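3.2 Layout of small-parts boards

Most of the earlier work on board layout looks at how many parts go on a board, less at where they go. We took the second question. Jelle Timmermans laid out the first boards for Larkano in May, quickly, on paper, and the spacing rules below come from his pencil notes more than from any theory. Some were dropped later. The ones that stayed are listed in 3.3.

Two terms. A "fixture" is anything fastened to the board that a part sits on, in or against. An "open area" is board surface, or plate surface, with no fixture standing on it. Earlier drafts called this "dead space", which reviewers disliked, fair enough.

Placements were logged over 4 weeks, 1467 in all. Of these 1106 were usable. The rest were thrown out for missing start times, mostly Thursday sessions when the log sheet was changed over and the old one kept getting used. Annoying but no pattern we could find in the lost ones.
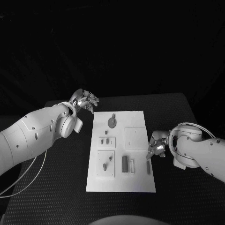
Figure 5. Board on the dark tabletop, long format.

Spacing between neighbouring fixtures mattered more than we expected, and mattered differently for pegs than for flat plates. A lone peg is approached from any side. A pair is not – each one blocks part of the way to the other, and the part going over them has to be turned to suit. Figure 5 has both cases close together: a single short grey peg directly below the gear-shaped disc, then two more side by side on the small white plate under it, with a narrow slot to their right. We scored the single peg and the pair seperately for this reason. Pooling them hid the effect almost completly in our first analysis.

Plates are harder to score. The larger square plate in the same figure is mostly empty, so under our definition it counts nearly all as open area, though it is raised slightly and a part slid across the board would meet its edge. Yutong Xu argued for a third category, "raised open". We tried it. Agreement between scorers got worse, not better, and it was dropped.

Colour was left alone. White plates on a white board are difficult to pick out at a glance, the grey outline on the small one helps a bit. Whether outline contrast changes placement time is a seperate study, and not one we had the boards for. The Ezzat layouts used coloured plates throughout, so the two sets shouldn't be compared directly on this point.

One more note on the gear-shaped disc. It has a small knob standing up from it, and the knob was scored as part of the disc and not as a peg. Scorers asked about this every time. The rule is now printed at the top of the score sheet.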